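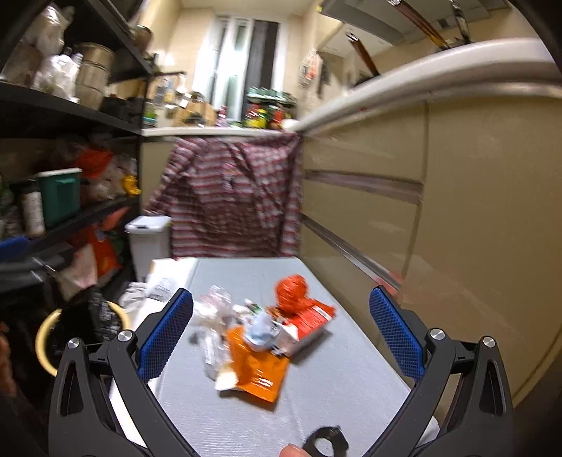 Tolter Home Help — Frequently Asked Questions

Home | Services | Guides | FAQ | Contact

Search this site Go

We get a good many letters and calls about robots these days, mostly from people who have seen a clever clip somewhere and would like to know when they can hand over the rubbish and the washing-up. We have tried to answer the usual ones as plainly as we can, and we do apologise if some of the answers wander a bit. It's a subject we enjoy!

Can a robot clear up my kitchen yet?

Parts of it, on a good day, with somebody near by. A machine that picks up one known object from one known spot is old news, and factories have had those for years. A home kitchen is a harder place to work. Think of an ordinary heap of snack bags, bits of clear wrapping and a small carton on a table, with the bin standing just behind. You or I would have it cleared before the kettle boiled. A robot has to work out where one wrapper stops and the next begins, and clear plastic is a real trial for it, as the camera tends to look straight through.

Why is rubbish so awkward? Surely it doesn't matter if it gets squashed?

You would think so, and it does help a little. But a crisp packet lying flat gives the fingers very little to get hold of, while one scrunched into a ball is easy enough. Film sticks to other film. Paper slides. And then there's the judging — is that scrap of paper a receipt you wanted to keep? We'd say the deciding is at least as hard as the lifting, and most of the machines we have seen are better at the second.

How do these machines learn a job like that?

Largely by being shown. A person does the chore many times over and the machine's software is trained on the recordings. When our friends at Larard were working on a table-clearing routine they began with 1,000 goes, found it still muddled soft packets with cloths, and went up to 3,000 before they were happy to let anyone watch. That was one table and one bin, mind you.

Is it any different on the shop floor?

Very much so. At the Nadberg packing hall there are 2 robot arms sorting empty cartons, and they plod along nicely from six in the morning. The cartons all come down the same belt under the same lights, though, and anything odd gets pushed to a side tray for a person to see to. If your own kitchen had a side tray and a patient colleague, a robot might manage there too.

Should I wait for one, or carry on paying for help?

Carry on, we'd say, and we would say it even if help weren't how we earn our living. We had the Escobar arm on trial for 18 weeks, finishing in March, and grew rather fond of it. It could put a crumpled bag in a bin very nicely. It couldn't tie up the liner, wipe the table or notice that the milk had gone off, and it needed a good deal of floor to itself.

Is there anything I can do now to make a robot's life easier later on?

The same things that make yours easier, really. Keep the bin close to where the mess happens and leave the lid easy to reach. Give things a regular shelf. Flatten cartons as you go, and put papers you want to keep well away from the wrappings.

Will you be offering robot visits?

Not this year. If you'd like to hear when that changes, leave your details on the contact page and we'll write to you.

Shares 18 | Comments 2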